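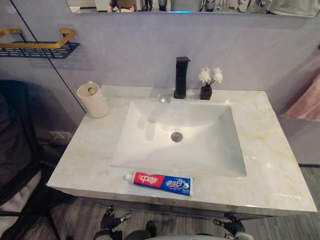
Bathroom tips – the five minute basin round

Quick one this month, October is always mad here. Everything below is for a small bathroom with a stone-look top, a basin and one rail. Do it in the morning before the heating goes off and you're done before the kettle.

Clear the top first. Toothpaste, cup, flowers, the lot – onto a tray or the loo lid. Wiping round things is how you get those chalky rings.

Toothpaste. Cap on, wipe the neck with a damp cloth, lay the tube flat or stand it in the cup, but not in a puddle. Dried paste on marble or anything pretending to be marble – soften it with a warm cloth for a minute, then lift. No scraping. No vinegar on real marble ever, it eats the shine. If you don't know what yours is, treat it as real.

Basin. Drop of washing-up liquid, soft sponge, round the sides then the bottom, drain last. Old toothbrush for the ring where metal meets basin. Rinse. Dry the metal with a bit of old T-shirt or you'll have spots by lunchtime.

Black taps. Matte black shows limescale worse than chrome, and cream cleaner leaves it patchy. Damp microfibre, then a dry one. Every day if your water's hard. Ours in Surkdale is dreadful.

Fake flowers. They hold dust like nothing else. Hairdryer on cool, low setting, outdoors if you can. Then lift the pot and wipe underneath – there is always a square of muck. Silk-type petals, don't soak them, the glue goes.

Now towels, which is what most of you write in about.

A towel in a lump stays damp in the middle. Damp middle = that smell. So pull it out along the rail, one layer over, both sides hanging. Shake it hard first, lifts the loops and it drys quicker.

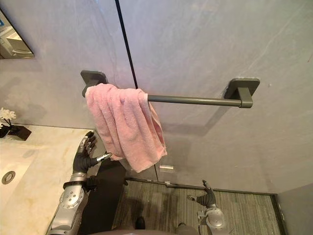
Pink towel bunched up at one end of the rail.

Getting it straight:
Take hold of both bottom corners, not the top.
Pull gently down and out. The fold on the rail opens up by itself, more or less.
Slide it along till there's rail showing at one end, so air gets round.
Then level the bottom edges. Or don't, it dries the same.

Frayed edge? Snip the thread, never pull. You'll undo half the hem.

Fluffy towels want less softener than you think. None is best. I've stopped altogether and mine are two years old and still decent. A cup of white vinegar in the rinse now and again if they've gone stiff (towels only, see marble, above). Don't hang them back up till they are properly dry.

Rails. Dark metal ones get a grey bloom on the top side where wet towels sit. Wipe when you change the towel. While you're there give the wall plates a wiggle – if one moves, find the little grub screw, usually underneath, and nip it up before it works its way out of the wall. Dont overtighten.

Wall panels. Soapy water, top to bottom, then dry down the joins. Water sits in seams. Squeegee if you have one. 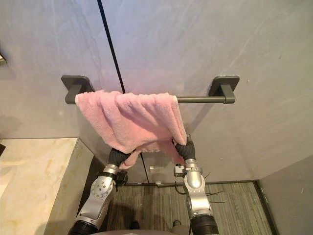 Brigitta Brunner writes that she folds hers in thirds lengthways before it goes on the rail, looks much neater, and can't see why anyone would bother with corners. Fine for guests, Brigitta, but three layers takes ages to dry in our house. Heated rail, maybe.

Mirror last, dry cloth, edges first where the drips collect. Then everything back on the top, towel pulled straight, window open a crack.

Next month – shower trays and what to do about the sealant. Send questions in before then please, I'm still working through the ones about grout.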